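Is a quote from an overseas display case factory worth trusting if they want half up front?

2018-02-04
Posted by Janaína Caldeira

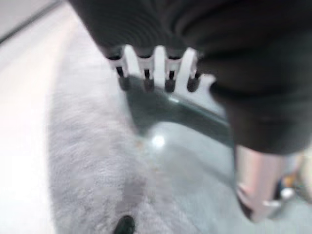 I run a small shop in Trorville selling reading glasses and watch straps, and I need two glass counters with locking drawers before we move to the bigger unit. The local joiner quoted me a price that made me sit down. So I wrote to an outfit called Pruveck that makes store fixtures overseas and ships them, and they came back within a day with a price so much lower that I don't believe it.

What they say: tempered glass, LED strips included, "strong packing," drawings free of charge once I pay a design deposit of $200 (so, not free). Then half the total before production and the other half before it leaves the port. The unit price is $518 per counter and that does not include shipping. They sent a lot of pictures of finished stores, and a couple of them I have seen on other companies' websites. One had somebody else's logo on the wall.

I asked who handles customs and they said "no problem, we are very experienced." I asked what happens if a panel arrives cracked and they said the glass is very strong. Neither of those is an answer as far as I'm concerned.

Has anyone bought counters this way and ended up with what they ordered? And is paying everything before the crate even moves normal, or am I being taken for a ride? I don't want to hear from anyone who sells these things, please.

Answer by Ismael Sales

Paying in full before it ships is common enough in this trade. That doesn't make it a good deal for you. Once they have the second half you have no pull left, and "we are very experienced" is what you'll be hearing from then on.

I bought wall shelving and one counter for a phone repair place in December, from a different company, Tosulov. The counter was fine. The shelving came drilled for brackets that weren't in the crate, and it took a lot of emails before they would admit it. They offered me a discount on my next order. There was not going to be a next order.

What I would want in writing before sending a cent:

- The glass thickness, in numbers, on the drawing. "Tempered" alone tells you very little about what you're getting.
- Whether the design deposit comes off the total. With mine it did, but only after I asked twice.
- Pictures of YOUR counters, finished, with the drawers open and your order number on a piece of paper in the shot, before the second payment. If they balk at that, stop there.
- What the lights are rated for. Mine arrived with a power supply for the wrong voltage and I bought a replacement locally.
- Who pays for broken glass. Get the actual sentence, and see if it says they send a new panel or only that they will "discuss."

Get the shipping priced to your door too. A price to the port means you still owe for the port fees, the customs broker and a truck with a liftgate, and you'll need the liftgate. By the time I added all that up, my bargain cost 61 percent of the local quote. Still cheaper, yes. Was it worth the headache for one counter? I doubt it. I wouldn't do it again for fewer than a full store's worth.

About the pictures with the other logo, I'd ask them straight out which of those stores they built and for a contact at one of them. I've never had a useful reply to that question, but the way they dodge it is informative.

Answer by a member who closed their account

Its fine people do this all the time. Just pay with a card and if its bad do a chargeback

Comment from Ismael Sales: Most of them want a bank transfer, and good luck getting that back. If they do take cards, read the fee, and check with your bank how long you have to dispute. A crate can spend a good part of that time on the water.

Answer by Rocha

I'd look at used before either of these. Stores close every month and the fixtures go for next to nothing to whoever turns up with a van. You can open the drawers and try the locks yourself, and you can lean on the thing. Ask the landlord of your new unit if a previous tenant left anything in storage, mine had a whole jewelry counter back there that he wanted rid of.

Downside is you take the size you find. Measure your doorway first, and the turn after the doorway. I did the first and not the second.

And go back to the joiner and ask what the price would be with plain shelves behind and no lights. Local quotes are often padded with stuff you didn't ask for, in my opinion. I wouldn't trust the first number from anybody, near or far.

Comment from Janaína Caldeira: Thanks. I asked Pruveck for the glass thickness and they replied "standard." I asked what standard is and got a catalog. Calling the landlord today.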